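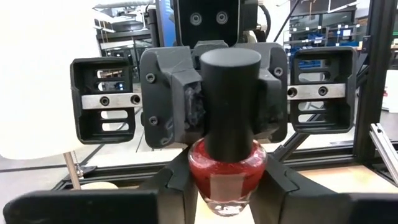 A bottle of glittery red nail polish with a black cap.

How hair grows

Each hair on your head starts in a tiny pocket of skin called a follicle. Cells at the bottom of the follicle divide and push older cells upward. The older cells harden and die. The part you can see is dead – a haircut does not hurt.

Hair is made mostly of keratin, a tough protein also found in fingernails.

A follicle works for several years, rests for a few months, and then lets the hair go. A new hair grows in the same pocket.

Word to know: follicle (FOL-ih-kul)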